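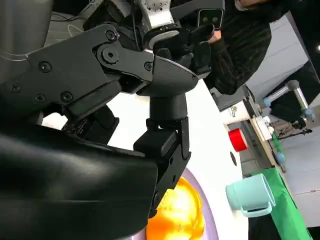
Screws along the black linkage plate, close up.

January 10, 2024, Plidham

Orange paint, batch 783. Skatero sent new pigment and a sheet saying it covers in one coat. I have read that sheet before, with a different name at the top.

Check weight first: 100 g on the bench scale reads 102. Swapped to the old balance, which says 100. Bench scale now has tape over the display until someone looks at it.

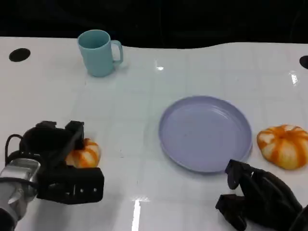 Onyekachi Oyelaran

Drew down three cards, same blade, same binder. One coat over the black stripe and the stripe is plain to see. Two coats, still a shadow. Aitana Marín thinks I thinned it too much. Possibly, but I followed their sheet to the gram, so either the sheet is wrong or
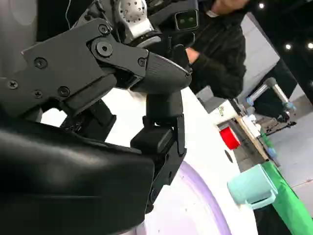 the pigment isn't what they ground for the sample pot. The Piras orange we already had hides better in one coat and costs less. It does go brown in the window, so no medals there either. 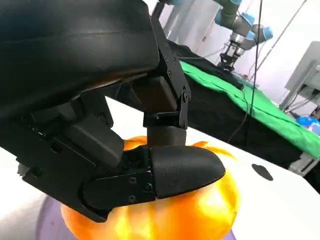 Colour is a separate argument. The sheet calls it "pumpkin", and I don't trust food names for paint. Held against white card ours looks dull and slightly pink. The pumpkin on the white tabletop is a proper bright orange, and I'd be embarrassed to put our card next to it. A touch of the Skusisel yellow might lift it - might, because last time it turned everything to mustard.

To do: fourth card with yellow, no extra thinner. Ask Skatero which binder they used for their figures. Leave cards flat, and please don't stack them this time.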